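공유 41 댓글 16

잡동사니는 어디로 가는가: 폐업 정리 3년 차, 통 하나로 버티는 사람의 이야기

약속 장소는 작업장이었다. 카페에서 보자고 했더니 "카페에는 통이 없잖아요"라는 답이 왔다. 오후 네 시, 문은 열려 있었고 그는 인사 대신 장갑 한 켤레를 내밀었다. 인터뷰하러 왔다고 다시 말했지만 장갑은 거두지 않았다.

그가 하는 일은 남의 서랍을 비우는 것이다. 문 닫는 가게, 이사 가는 집, 주인이 바뀌는 사무실에서 마지막까지 남는 물건을 받아 와서 나눈다. 가구나 가전은 다른 업체가 가져간다. 그의 몫은 그다음이다. 뚜껑 없는 볼펜, 한 짝뿐인 것, 무엇의 부품인지 모르는 것. 업체 이름은 신담(Cindham)인데, 뜻을 물었더니 "전 주인이 지은 거라 저도 몰라요. 간판 떼는 값이 아까워서 그냥 씁니다"라고 했다.

작업 순서는 싱거울 만큼 단순하다. 상자를 열고, 금속 통에 한 움큼 쏟고, 다시 꺼낸다. 왜 바로 나누지 않고 굳이 통을 거치느냐고 물었다.

"상자 안에 있을 때는 다 한 덩어리로 보여요. '잡동사니'라는 이름의 덩어리요. 그런데 통에 몇 개만 내려놓으면 갑자기 하나씩 보여요. 장난감 블록은 장난감 블록이고, 주머니는 주머니고. 그때부터는 버리기가 어려워지죠. 제 직업상 큰 단점입니다."

플라스틱 통은 안 써 봤느냐는 질문에는 얼굴이 조금 어두워졌다. 처음에는 멜리스(Melis)라는 정리함을 50개 사들였다고 한다. 투명하고, 층층이 쌓이고, 칸막이까지 있었다.

"칸이 있으면 사람이 칸을 채우려고 해요. 분류가 여덟 칸이면 물건도 여덟 종류가 되더라고요. 세상에 없던 종류가 막 생겨요. '둥근 것' 칸도 있었어요. 부끄럽지만 제가 만들었습니다."

그 정리함들은 지금 창고에서 다른 정리함을 담고 있다. 대신 남은 것이 회색 금속 통이다. 옆면이 아래로 갈수록 좁아져서 물건이 가운데로 모인다는 것이 그의 자랑인데, 막상 들여다보면 물건은 제각각 벽 쪽으로 가 있을 때가 많다. 그 점을 지적하자 그는 "이론상 그렇다는 거죠"라고 했다.

통의 상태도 물어볼 수밖에 없었다. 바닥은 잔긁힘투성이고, 안쪽 경사면의 허연 칠은 아래쪽이 너덜너덜하게 벗겨져 맨 쇠가 드러나 있다. 바닥 한쪽에는 작고 둥근 구멍까지 있다.

"구멍은 처음부터 있었어요. 중고니까요. 나사 하나 빠진 적 없느냐고들 하는데, 빠졌는지 안 빠졌는지 알면 찾았겠죠. 칠은 새로 할까 하다가 말았어요. 견적을 받았더니 통값보다 비쌌습니다."

그가 물건을 나누는 기준은 네 가지다. 다시 쓸 것, 재료로 돌아갈 것, 버릴 것, 그리고 '내일'. 마지막 항목에 대해 그는 꽤 오래 말을 골랐다.

"오늘 결정 못 하는 건 내일 봅니다. 내일 못 하면 또 내일 보고요. 지금 제일 오래된 '내일'은 재작년 4월에 들어온 거예요. 손잡이처럼 생겼는데, 문은 아니에요. 문은 다 대 봤어요."

포장재는 비교적 쉽다고 했다. 은박으로 된 봉지는 구겨져 있으면 일단 만져 본다. 안에 뭐가 들었는지 모르기 때문이다. 한번은 빈 봉지인 줄 알고 버릴 쪽에 두었는데 안에서 열쇠가 나왔다. 어디 열쇠인지는 끝내 못 찾았다. 그 열쇠도 '내일'에 있다.

천으로 된 것은 뒤집어 본다. 주머니는 주둥이부터 솔기까지 손가락으로 훑는다. 장난감은 따로 모은다. 블록은 짝이 없어도 괜찮은 몇 안 되는 물건이라 그가 가장 좋아하는 종류다.

"양말은 한 짝이면 끝이잖아요. 냄비 뚜껑도 혼자서는 할 일이 없고요. 블록은 하나만 와도 어디든 끼워 줘요. 저보다 사회성이 좋습니다."

블록이 한 상자 차면 동네 장난감 모임 포코바우(Pokovow)로 보낸다. 지난번에 보낸 것은 3609개였다. 세어 본 것은 그쪽이다. 그는 "저는 무게만 알았어요. 허리로요"라고 했다.

돈 이야기를 안 할 수 없었다. 이 일로 먹고살 수 있는가. 그는 장갑을 벗더니 탁자 위의 수첩을 폈다. 가장 많이 번 날의 기록과 가장 적게 번 날의 기록이 나란히 있었는데, 적은 쪽은 2000원이었다. 온종일 서랍 열여섯 개를 비우고 건진 고철값이라고 했다.

"점심을 먹었으니 손해죠. 안 먹었으면 흑자였을 텐데."

그래도 그만둘 생각은 없어 보였다. 한때 와비스(Wavis)라는 재고 관리 프로그램을 깔고 사업을 키우려 한 적은 있다. 물건마다 이름을 넣어야 다음 화면으로 넘어가는 프로그램이었다. 첫날 그는 '모름'을 넣었다. 두 번째 물건은 '모름 2'였다. 프로그램은 사흘 만에 지웠고, 그 뒤로는 수첩만 쓴다. 수첩에는 물건 이름이 거의 없고 날짜와 날씨, 그날 먹은 국수의 종류가 적혀 있다.

집도 이렇게 정리하느냐고 묻자 그는 처음으로 질문을 못 들은 척했다. 한 번 더 물었다.

"집에는 통이 없어요. 통이 있으면 쏟아야 하고, 쏟으면 봐야 하잖아요. 퇴근했는데 그걸 왜 봅니까."

정리를 못 하는 독자를 위해 조언을 부탁했더니 한참 만에 나온 답이 이랬다. 서랍 하나를 통째로 뒤집지 말 것. 한 움큼만 꺼낼 것. 그 한 움큼이 끝나기 전에는 서랍 쪽을 쳐다보지 말 것. 넓은 탁자면 더 좋고, 밝은색 나무 탁자면 작은 것이 눈에 잘 띈다. 바닥에 앉아서 하지 말라는 말도 덧붙였다. 그의 작업장에는 짙은 색 카펫이 깔려 있는데, 검은 단추가 떨어지면 그날로 이별이라고 한다.

"카펫도 전 주인 거예요. 저는 이 업체에서 제 의견대로 한 게 별로 없네요. 지금 말하면서 알았어요."

나는 결국 장갑을 꼈다. 한 시간 동안 한 움큼씩 네 번을 나누었고, 그중 세 움큼을 거의 그대로 '내일'에 넣었다. 그는 내 몫을 슬쩍 보더니 소질이 있다고 했다. 칭찬인지 물었지만 그는 이미 다음 상자의 테이프를 뜯고 있었다.

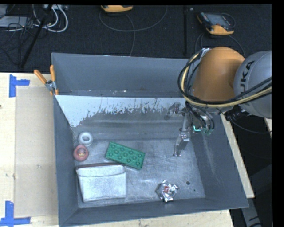

테이프를 뜯는 동안에는 말을 시키지 않는 것이 이곳의 규칙이라고 해서 나는 기다렸다. 상자 안에는 또 상자가 있었고, 그 안에는 케이블과 달력, 그리고 손잡이처럼 생긴 것이 하나 더 있었다. 그는 그것을 들고 한참 서 있다가 '내일' 쪽으로 걸어갔다.

댓글 16 공유하기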